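Painting the back bedroom, part two

So the first coat is on and I've got paint in my fringe again. I did say in the last post that I'd have this room finished by the end of February, and I'm still hoping, but the ceiling took me a whole weekend by itself and I hadn't planned for that at all.

The big decision was the colour. I had five sample pots lined up on the windowsill for weeks and every single one was a white. My brother-in-law Kamarul came round, looked at them and asked which one was the white one. Very helpful! In the end I went for a cool one called Arnar, mostly because the warmer ones went a bit custardy in there once the lamp was on. It's a north-facing room so I did worry it would feel like a fridge. On a grey morning it does, slightly. By teatime I love it.
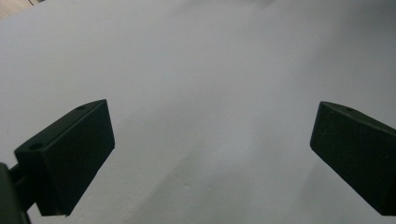
Plain, pale and a touch blue-grey. Very much my sort of white.

Cost so far is 240 quid, which includes the good roller (worth it), a dust sheet I've already stood on and torn, and far too much masking tape. I had a quote for 700 from a decorator in Greren and nearly said yes, and there was a moment halfway up the ladder doing the edges when I wished I had.

A few things I'd do differently. I'd wash the walls properly first, with sugar soap, and leave them overnight. I'd take the curtain pole down instead of painting round it like a lazy so-and-so. And I'd do the edges in daylight, as I did one whole wall at nine at night and it looked lovely until breakfast.

Next up is the floor, and I go back and forth on it daily. There are old boards under the carpet and I'd love to sand them, but one corner feels springy and I'm scared of what's under there. Carpet is the sensible option. If anyone has hired a floor sander and lived to tell the tale, please leave me a comment!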